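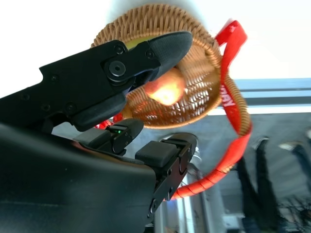 Clirnstead gets its dial-a-bus, eventually

January 23, 2025

Penum, the shared minibus firm you may know from its lime green posters and its habit of announcing things early, has been given its operating licence for Clirnstead and the villages out as far as Flisden. The licensing office took 498 days to decide, long enough for the original launch leaflets to be reprinted twice.

Bookings open in February. You ask for a ride by app or by phone, a minibus comes to the nearest agreed corner, and you share it with whoever else is going your way. Fares are a flat £2 within the town boundary. Beyond it, the price depends on distance and, as far as I can make out from the fare table, on mood.

Efren Baluyot, who runs the local depot on Figueroa Road, has hired 70 drivers and is still short for the early shift. Every one of them has had to pass the same medical and background checks as a taxi driver, a condition the taxi drivers asked for and are now rather quiet about.

Some 4000 people have signed up to the waiting list - a respectable number for a service that has so far carried no passengers at all. Zhuoran Yao of the Flisden bus users' group has welcomed the licence but wants the phone line kept open past six in the evening, when the last 14 goes and the village is left to its own devices. Penum says it is looking at this. It said so last spring as well.

Concessionary passes will be accepted after the morning peak. Dogs travel free, bicycles don't travel at all, and the position on folding bicycles will be confirmed before launch.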